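Household Economics, wk 4 notes: the kitchen as a cost center

Read Bautista ch. 2 before class if you havent. Quiz is on the vocab only.

Main idea: most homes don't know what they spend on food. They know the grocery bill. Different number. Food cost = groceries + eating out + waste + energy + time. Last one usually left off, we'll leave it off too until wk 6.

Worked case, the Westis household (two adults, one kid). Groceries for the quarter 2,000. Eating out 584. Thrown away, by their own diary, 200 worth. Careful!! waste is already inside the grocery number. Don't add it twice. Half the class did this in January.

Fixed vs variable. Fixed = the stuff you own whether you cook or not. Plates, strainers, small ovens, the pan from your aunt. Variable = what gets used up. Condiments count as variable even though a bottle lasts for months. Berries, bread, milk, obviously variable.
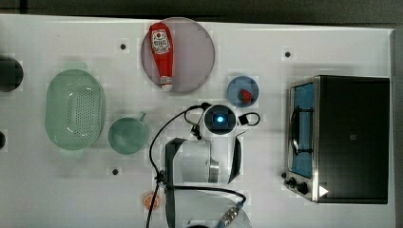
Spreading a fixed cost: price divided by years of use. Keep it simple, straight line, no resale value. If you don't know how long a thing lasts, write down your guess and say its a guess. I mark the method, not the guess.

Unit price. Always convert before comparing. Big pack is not cheaper if a third of it goes in the trash. Formula on the board: price paid / amount eaten. NOT amount bought. Will be on the midterm.

Substitution: price of one thing goes up, people move to the next closest thing. Ketchup to store-brand ketchup, easy. Fresh fruit to frozen, slower, habits get in the way. Vindden reading has a decent section on this, skip the apendix.

For next time: keep a food diary, seven days. Receipts stapled. Write down what got tossed and why (forgot, spoiled, kid wouldn't eat it).

Comments

Myrto Tsakiris: Is the Westis total for the quarter 2,584 or 2,784? I get the first one if waste is already in there.

Vilgot Björklund: First one. Do gift cards go under eating out?

Myrto Tsakiris: I put mine there, didn't lose points.

Related

Wk 3 notes: rent, heat and water
Wk 5 notes: reading a utility bill
Marnon worksheet, unit prices
Food diary template (blank)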